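Trutar fingertip kit for two-finger grippers: our notes after the trial
2021-07-07

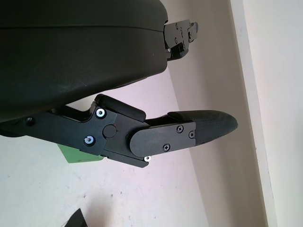
Trutar has sold spare parts for small grippers for several years, but the fingertip kit is their first product which is offered as a complete set, with the tips, the screws, the tool and a printed guide in one box. Lirkmont received two sets in spring and we have used them on our demonstration arm in the workshop. Many readers asked us if the kit is worth the price compared with making the tips in their own shop, so we want to give a full answer in this issue. The first thing to know is that the kit changes only the outer part of the finger. The plate of the fingertip is held by three black Phillips-head screws, and beyond it the textured pad becomes narrow and ends in a rounded point. The links, the pivot and the housing stay as they are, and you do not need to open them.

What is in the box

The standard set contains a pair of tips, a bag of screws with some extra pieces, a small screwdriver and a card with the tightening values. There are three hardness grades of the pad material, which Trutar calls soft, medium and firm. You choose one grade when you order. It is not possible to mix grades in one set, and we find this a pity, because a user who does not yet know his parts well would like to try all of them before he decides. We ordered medium and firm.

The guide is short and mostly clear. The English text has a few places where the same part is called by two different names ("tip plate" and "front plate"), and one of our colleagues lost some time looking for a part which did not exist. Trutar has told us that a corrected guide will come in September, together with the drawings in a format that can be opened in common design programs.

Mounting

To change one pair of tips takes us less than 30 minutes, and most of this time goes to cleaning the contact surface and to the check of the closing position afterwards. The screws themselves are quick. Please follow the order which is given on the card: put in all the screws by hand first, close the gripper slowly without any part between the fingers, and tighten only when both tips meet evenly. We did it in the wrong order with the first set and the tips met with a small step between them. It was not dangerous, but thin parts turned when they were gripped, and we had to loosen everything and begin again.

After mounting you must teach the closed position again in the robot program. The guide mentions this only on the last page. In our opinion it belongs on the first one.

How the tips work in daily use

We tested with three kinds of parts: cardboard boxes of small size, turned aluminum pins, and plastic lids with a smooth surface. For each kind of part and each grade we made 500 picks, always from the same tray and at the same speed.

With the boxes there is little to report. Both grades held them well and left no marks. With the pins the firm grade was clearly better. The medium pad gives way a little under a thin round part, and so the pin does not always lie at the same angle, which matters if you want to put it in a hole in the next step. For the lids we preferred medium. Firm tips sometimes let the lid slide when the arm stopped quickly, and we had to raise the gripping force more than we like for a thin plastic part.

The narrow shape of the tip is what our operators like most. It goes between parts that stand close together in a tray, where our old wide tips always touched the neighbor. On the other hand, the contact area is small near the end. If you grip a heavy part only with the last section of the pad, it can swing. Plan the grip so that the part sits farther back, and use the end only for light pieces.

Dust is a weak point. The rough surface of the pad collects fine cardboard fibers, and then the grip becomes worse step by step - you do not notice it until the first part falls. We now wipe the tips with a lightly moist cloth at every shift change and have had no problems after that. Trutar recommends not to use solvents, and we did not test what happens if you do.

Compared with other possibilities

We have also worked with the Kubiak tips, which cost less and are sold without screws or guide. The material is good, but the holes in our delivery needed some work with a file before they fitted. For a company with its own mechanic this is no difficulty. For a school or a small packing business, we would choose the Trutar kit and save the trouble.

Printing your own tips is of course the cheapest way. We did this for a long time and still do it for special shapes. Printed tips are fine for trials, but ours became smooth quickly and we had to glue a rubber layer on them, and the glue is then the part which fails.

Service and ordering

The kit is sold in our region through Stuvar. They also offer a mounting service, where a technician comes to you, changes the tips, teaches the new closed position and makes a short test with your own parts. We used the service for the second set in order to compare. The work was correct and the technician explained each step to our operator, so for a first installation we can recommend it. Later changes you can do well by yourselves.

Before you order, please write down the exact type of your gripper and the smallest distance between two parts in your tray. Stuvar will ask for both. It is also useful to send them one or two sample parts, as they can tell you which grade is more suitable, and they return the samples with the delivery.

Readers of this newsletter who want to try the firm or the medium grade on their own parts can bring them to the Lirkmont workshop. Please write to us beforehand with the size and weight of the part, so that we can prepare the tray and mount the right tips. We do not have the soft grade at the moment, but we have asked for a set and will report on it when we have used it long enough.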